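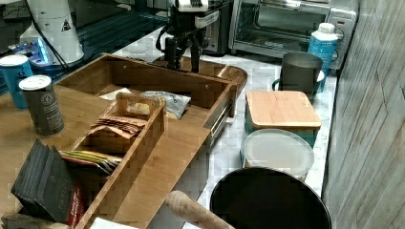
The tea tray at Lundside, with the small divider box in on the left.

Hi all, and thank you again for the Flatotby money! I know you asked for one page, so I'll try to stick to the kitchen and leave the hallway shelves for the next report.

The big news is that the tea corner finally has a home. You'll remember from February that everything lived in a drawer and you had to dig for it. Now there's a big light wooden tray on the counter, and the smaller box sits inside it and keeps the brown paper tea bags and the colored sachets together. The wider side is for flat packets, and I'll admit that side is still a work in progress (I keep changing my mind about what goes there). The two canisters with the white lids, the blue one and the gray one, stand next to the tray for the moment. I'd like them closer to the toaster oven end, but the counter is pretty full already.

Money so far: the tray and the divider box came to 39 dollars together, ordered through Betex, and delivery was another 3. That leaves us comfortably inside the kitchen line. I haven't touched the 30 dollars set aside for labels – I want people to use the tray for a while before I stick names on anything.

We had up to 16 people at the afternoon sessions this period, and the tea break is when the counter gets really busy. Getting everyone to put sachets back in the right part is going slowly. Some do, some drop them wherever there's a gap, and the black packets have ended up standing against the front of the tray, outside it. I may just let them stay there!

Still to do before the next report:
Pick a spot for the oval serving tray, now behind the tea tray.
Sort the packets on the right side and pass on any we don't drink.
Ask Fu for a price on a narrow shelf above the counter.

One question for you – can the label money go toward the shelf if we end up skipping labels? I'd need to know before I order, so a quick yes or no by email is plenty.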